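Flanex Flat Mop, Set-Up and Care
Section 4: Tiled floors beside brick walls

Use this section where a tiled floor meets bare brick, as in a hallway, café or workshop. Brick sheds grit, and grit left under a flat mop will scratch the tile.

**Before you start**

1. Move chairs and light tables away from the wall.
2. Unplug power strips, coil the cables and lift them off the floor.
3. Sweep along the baseboard first, then work out toward the middle of the room.

> **Caution:** Do not push a damp mop head under or against a power strip.

**Mopping**

4. Add one capful of Inora floor cleaner to the bucket. The bucket holds up to 14 liters.
5. Wring the pad until it stops dripping.
6. Mop in strips parallel to the wall. Keep the head flat and stop at the baseboard.
7. Rinse the pad when it starts to leave streaks.
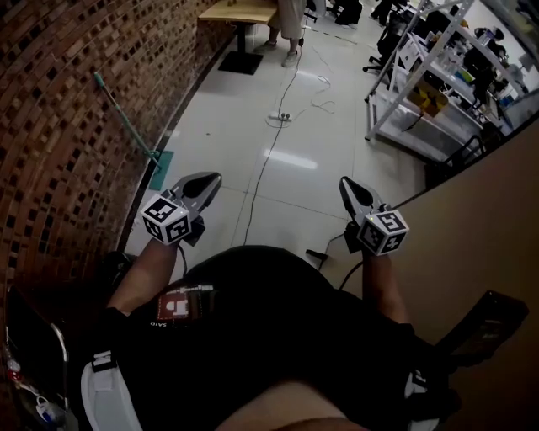
Brick walls with recessed bricks hold more dust than flush ones.

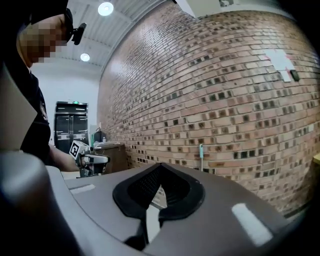 **Can I use the mop on the brick itself?**

Use a dry, soft brush for the brick. The pad snags on rough edges, and water carries dirt into the joints.

**Storing the mop**

8. Take off the pad, rinse it and hang it up to dry.
9. Stand the mop with the handle against the wall, out of the walkway.

> **Note:** Replacement pads are sold in pairs under part number 1853. Pads from the older Drarnstead range do not fit this head.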